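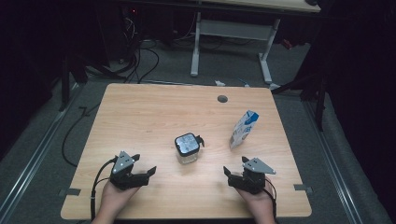
GERNECK, October
By Francine Simard

The Gerneck open day begins with a sticker. You write your name on it, and then you spend the next three hours watching it try to leave your coat. Mine made it as far as the second staircase. I had come because my neighbour was supposed to go and had a cold, and because the flyer promised "the working life of the breakfast table," which is a large promise for a building behind a tire shop.

The building belongs to Birkuretti, who test household things: jars, cartons, lids, pouches, the little tabs you tear off and then find in your sock. Other firms send them packaging and Birkuretti tells them whether people can get into it. I had always assumed the answer was no and that everyone had agreed to live with it.

We were walked through in a group, past a coat rack and a wall of framed certificates that our guide described as "mostly fire safety." The first stop was the store room, which was my favourite part of the day and was over too quickly. Shelves to the ceiling, every one of them full of groceries with the dignity taken out. The inventory, according to the clipboard on the door, stood at 3,018 items. Someone in our group asked whether they ever ate any of it. The guide said no in a way that made me think of crackers.

Then the table room. I liked the table more than I expected to. It's a light wood, honey-coloured, with a round cable hole toward the back on the right, the kind that in my own house would have swallowed a pen by now. On it were a small glass jar and a milk carton, and that was the whole breakfast.

The carton was white with blue printing, a gable-top like the ones from school lunches, only small, and it sat tipped over to one side like a man listening at a door. I have a soft spot for the gable-top. It has two sides, one of which opens, and I have been picking the other one since 1970-something. The guide confirmed that this is a recognized problem. She did not say there was a recognized solution.

The jar was squarish and clear, with a dark lid, and the top of the lid was covered in crumpled silver stuff like kitchen foil. It caught every light in the ceiling. On one side a little black handle stuck up and out from the rim, clip-like, and three of us immediately began to argue over it. A woman in a green scarf thought it was for hanging the jar up. Her husband thought it was for pulling. I said it looked like something my aunt would have added herself, with pride, and then mentioned at Christmas. The guide let us go on for a bit and moved us along without ruling, which I thought was poor form from a testing house.

A jar, we were told, is hard all the way round and a carton gives when you squeeze it. I have been treating them exactly the same for most of my life, and the state of my fridge door bears this out.

There was a question period. A boy of six wanted to know if they had ever broken anything, and was told yes, and wanted to know how many, and was told there was a form. He seemed satisfied with the form. His father asked about parking.

Lunch was in the staff room, laid on by Cledia, the caterer from across the road, and I'm sorry to report that the sandwiches came in a sealed plastic wedge with a corner marked for peeling. The corner peeled. The rest stayed put. I watched a whole room of grown people who had spent the morning learning about access turn to their teeth. The coffee was good, though, and there was a lemon square I would go back for -- I did go back for it, twice, once on behalf of my neighbour.

The afternoon talk, on hinges, lasted 30 minutes and had slides. I will say only that it was thorough and that the man giving it plainly loved them. He brought one out of his pocket near the end.

On the way out they hand you a bag with a pencil, a fridge magnet and a jar opener. The jar opener is attached to a piece of cardboard by two plastic ties, and I've not got it off yet. Entry is free, the bus stops right outside, and if you want the store room to yourself, go in at nine and let the others have the coffee first.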